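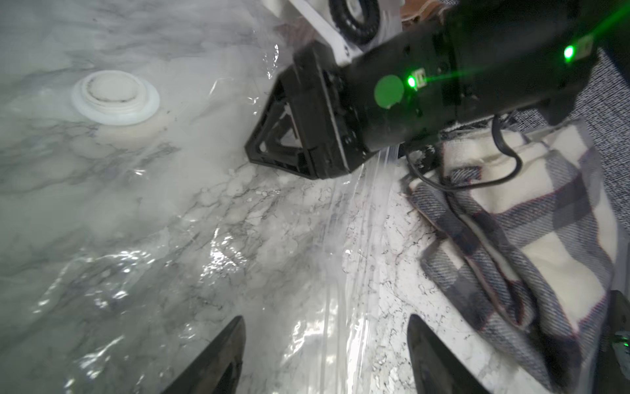

Fold it smaller than you think you need to was Benito Arrieta's advice when I wrote that I was going to the bedding storage open day in Serthorpe, and he added that he had ruined two good quilts by stuffing them in any old how and forgetting them until spring. I had that in my head the whole way there, and it was one of the first things they talked about!

The open day was run by Bralto, who have a unit on the edge of town where they take in winter bedding, pack it flat and store it until people want it back. I have walked past the place for years and never once been in. Entry was free, tea was 61p (an odd price, I know, it goes to the penny jar) and we went round in a group of 14, which was a good size, small enough that you could hear and still get near the tables.

We began in the sorting room. I loved this bit. Shelf after shelf of blankets, all wools together, then cottons, then the things they call "mixed and don't know". Everything gets a shake and a proper feel along the seams for damp before it goes anywhere near plastic. If there is any doubt it hangs for another night. Our guide, Mrs Csizmadia, was very firm on this and made three of us put our hands on the same throw and say whether it was dry. We disagreed, so back on the rail it went.

Then the packing tables, and I could have stayed there all afternoon. The bags are the clear kind with a round valve that you put the vacuum nozzle over, and the whole knack is in the laying out. You get the bag flat first, smoothing it from the middle, and you look where the valve is going to end up. A plaid blanket should be folded along its stripes so you can tell at once if it has gone crooked (such a simple thing, and I have never done it). Corners in, longest side towards the back of the bag, then a hand's width left free at the opening so the seal has nothing caught in it. Wipe round the valve with a dry cloth as well, as fluff and dust stop the cap sitting properly.

We all had a go. Mine went down beautifully on one side and stayed puffed up on the other, because I had trapped a fold right under the valve. Out it came, I did it again, and the second time it sank down like a biscuit tin lid. Very satisfying!

Some notes I scribbled down:

Wool should come out and breathe every few months, even if the bag still looks tight.
Feather and down they won't pack this way at all.
Run the seal twice, once in each direction.
Write the label before you start pumping and put it inside, facing out.

The last stop was the Grudorska room, named after the street it used to face, where the finished packs stand upright like books. It smells of clean cotton and cardboard. I asked how long they allow for one blanket and the answer was 15 minutes, folding included, which made me feel better about my own efforts.

They hope to run another in September, when people start getting the heavy things out again. Wear something without big sleeves, there is a lot of leaning over. Parking is round the back by the blue gate and fills up early.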